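School Safeguarding and Site Security Officer (two posts)
Hustent Schools Trust

Hustent Schools Trust runs day schools for pupils aged four to 18 and wishes to appoint two officers to its site security team. One post is based at the Allum Road site and the other at the Fernandes Building. Both are permanent, full-time and open to internal and external applicants.

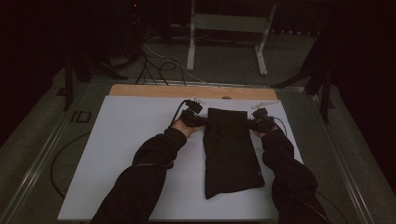

ALLUM, 02/04/2020 - The posts follow a review of entry and collection arrangements across the trust. The review covered 47 entry points, including gates, delivery doors and playing field access, and made recommendations on visitor checks, staffing at the end of the day and the keeping of records.

Main duties

Control entry to the site during school hours and check the identity of all visitors and contractors.
Keep the visitor log in Usora, the trust's entry record system, and report gaps in it to the site manager by the end of each day.
Supervise the collection of pupils in Years 1 to 4. The Allum Road site has 283 pupils in these years.
Carry out a walk of corridors, toilets and stairwells during each lesson period and sign the check sheet.
Test door alarms and call points weekly.
Take part in lockdown and evacuation drills and write up timings.
Pass any concern about a child to the designated safeguarding lead on the same day, in writing.

The officer does not investigate concerns or question pupils. Full procedures are given in the site handbook, sent to shortlisted applicants.

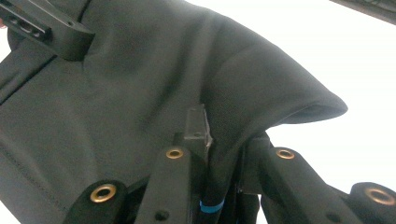 Dark grey fabric, gathered in folds.

What we are looking for

Essential: experience of security, reception or supervision work on a site used by the public; clear written English; basic computer skills; ability to stand and walk for long periods, outdoors in all weathers.

Desirable: previous work in a school; a current first aid certificate; experience of writing incident reports.

Training in child protection is given in the first two weeks and must be passed before the officer works alone.

Hours and pay

Hours are 07:30 to 16:00 with a 45-minute unpaid break, term time plus ten days. Pay is on the trust's support staff scale and depends on experience. Uniform is provided. Officers work in pairs at the start and end of the day - at other times a single officer may cover the site, with radio contact to the office.

Checks

All offers depend on two references, proof of identity, a full employment history with gaps explained, and an enhanced criminal record check. The trust pays for the check. No officer may start before it has cleared.

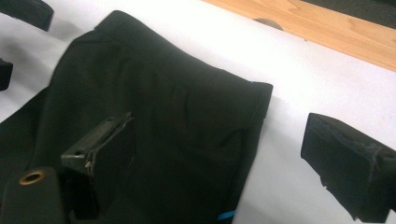 How to apply

Ask for an application form from Pavithra Raju in the personnel office. CVs without a form are not accepted. State which site you prefer, or that you have no preference. Questions on the duties should go to Thaís Dantas, Head of Site Security, on extension 193.

Interviews will be held at Allum Road and will include a short written exercise and a walk of the site. Successful applicants will be expected to start in July.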